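Counting the cost before the arm arrives

Small manufacturers pricing their first robot arm tend to start with the arm. At Plilano, a cabinet hardware maker with two workshops, the planning team started with the bench.

The company set aside 293 hours for planning before it asked anyone for a quote. Much of that went into simulation, using a package from Clamum. Staff wanted to know how far an arm had to reach, what sort of gripper it needed and how high it should be mounted. Those answers decide the size of the arm, and the size of the arm decides most of the bill.

Holzer and Villey both quoted. Holzer was cheaper on the arm but charged separately for fingertips, cabling and training. Villey put everything in one price – and allowed up to 200 hours of support in the first year. Plilano has not chosen yet.

Its advice to other shops is to keep a separate line for the gripper, as parts change more often than arms do. Floor work, guarding and power should have their own lines too.

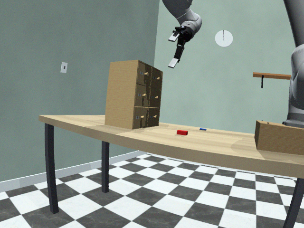

Page last changed: 13 October 2021

Drawers with small knobs are a fair test of a two-finger gripper, and loose blocks on the same table show whether one set of pads can do for both jobs. Changing the height of a pedestal on screen costs an afternoon. Changing it on the shop floor means a new base and another visit from the installer.

Plilano expects to place its order in December.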